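Bileo Shallow Serving Tray, White

A rectangular tray with low raised walls for bottled water, cups or small snacks. It wipes clean with a damp cloth and stacks flat when put away. Rated load 3000 g. Weight 600 g. Sold singly or in cartons of 13.

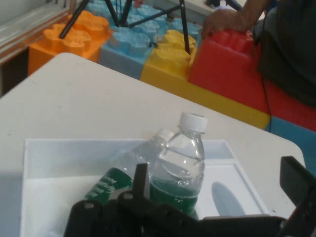 One buyer wrote in to ask whether the tray can go in the dishwasher, and said the older Flonari tray had warped on the bottom rack. The Bileo may be washed on the top rack at up to 70 °C. Do not use it in an oven or microwave.

Bottles not included. Orders placed before noon ship the same day from our Cletau warehouse.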